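I gave up on the morning shows in February of last year, and I don't miss the couch. What I miss is the interview. You know the kind, where somebody sits across from a mayor or a shortstop and asks one plain question and then waits. 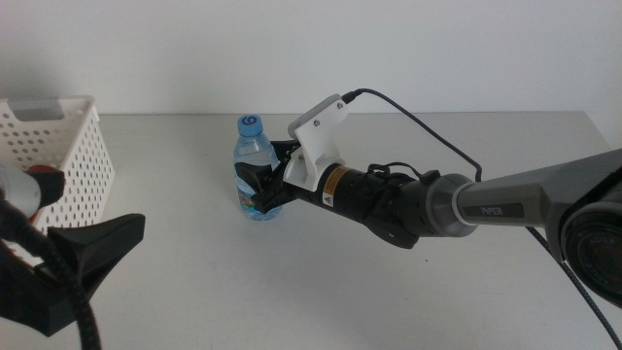

My local station, the one out of Nilley, used to do this every weeknight. Three minutes, one guest, no music. Then the Prekora people bought it and the segment became a panel, and now four folks talk over each other while a ticker runs underneath (I have tried covering the ticker with a cushion). Give me a white table against a plain wall and I'd watch for an hour, as long as someone at it is listening.

I know what the producers say, that viewers drift off after 60 seconds. Well, sure, I drift off too when the host is reading the next question while the guest is still answering this one!

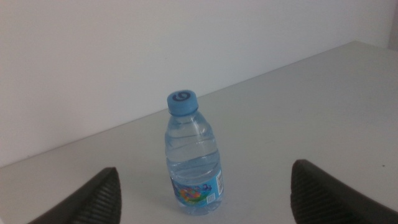

Small bottle, light blue cap.

The best interviewer I hear these days is on a podcast called Kivley, which has maybe 2000 listeners and sounds like it's recorded in a closet. She lets people finish. Last month a retired bus driver took so long to answer that I checked my phone to see if it had stopped, and then he said something about his route I've been thinking about ever since.
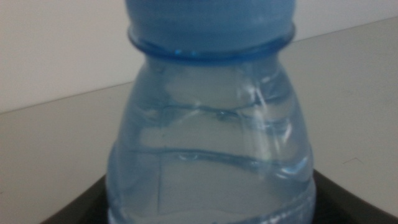 Water, close up.

So bring back the slow one, Nilley. Put it on at 4:45 in the morning if you have to, I'll set the recorder.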